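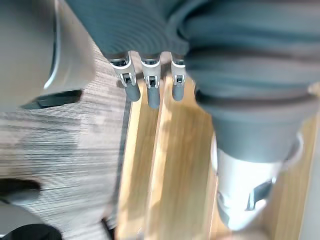
Open Day at Trallska Draws Visitors from Across the Region

Trallska opened its robotics hall to the public on Oct 12, 2019, and welcomed 300 guests over the course of the day. Admission was free, and tours left the front lobby in two languages.

The main demonstration was given by the Cerasix group under the direction of Lech Krajewska. Guests were shown a robot with two arms, each protected by a ribbed gray sleeve. The fingers of the hand end in rounded, rubbery tips, a design the group chose for handling household items. Dr. Krajewska explained how an operator guides the arms through a task and how the recorded motions are later used in training. Questions from the audience dealt mainly with safety, cost, and the length of time needed to teach a new task.

Siwan Dafis, head of public programs, led a session for school groups in the Malinowski Room. Pupils worked in teams of five to plan the steps a machine would need in order to set a table. Their plans will remain on display in the lobby until December.

The organizers wish to thank Bunodard for the loan of seating and for its support of the school program. Thanks are also due to the staff members who gave up their Saturday to serve as guides.

A second open day is planned for the spring. Places on the guided tours will be limited to 200, and registration will be required. Schools wishing to reserve a group visit are asked to write to the Office of Public Programs before the end of term. Parking is available behind the east building, and the hall is accessible by elevator.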